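The plates come back at half past two. They always have. What's different at Brivach, the canteen firm that feeds 540 people a day, is who stacks them.

Arms do it now. Themba Maluleke looks after them. He was on the wash-up for years, sleeves wet to the elbow, and in April they handed him a tablet and a new job title he still can't say with a straight face. Pay went up a bit. Hours didnt change.

"My back's better," he says. "My head's worse."

Meaning the watching. Meaning you stand there, and you wait for the thing to get it wrong, and mostly it doesn't, and then your mind wanders. Scrubbing was dull but it was your own dull.

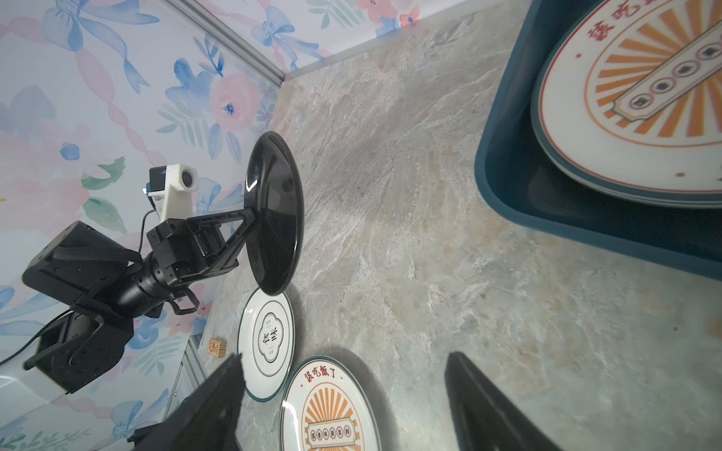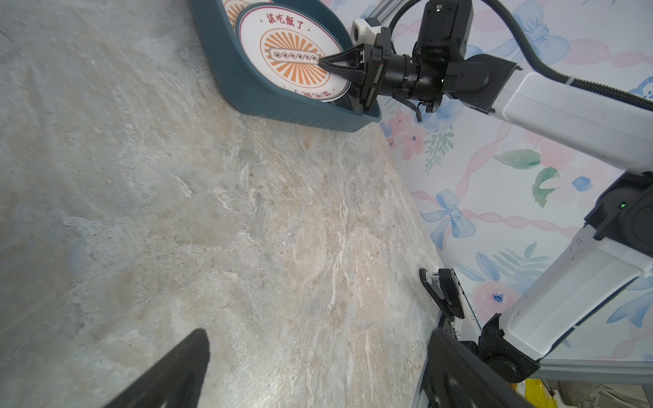
Orange sunburst plates and a teal tray, both times.

Two jobs went from the back kitchen. Both people were moved, one to the till, one to the Skusley site, 20 minutes further on the bus. No sackings, the firm is keen to say. Fine. But ask the one on the bus.

And there's the talk. Wash-up was where you heard everything, who was off sick, who'd had the baby. Now people come through, nod at Themba, go. He's moved the kettle in there to tempt them. Works, sometimes.

Training was a morning. He wanted a week. Pillay, the shift lead, is pushing for it, plus a proper say in how fast the arms are set, becuase at the moment that comes down from the office and the office doesn't stack plates.

Would he go back? Long pause. No, he says. Then: ask me in winter, when the hot water was the best bit.

Comments

trurkero69: We got these at ours. Same thing with the talk, you dont notice till its gone

Jan P: A morning's training?? I got longer for the coffee machine.

wetsleeves: good for his back though. mine's ruined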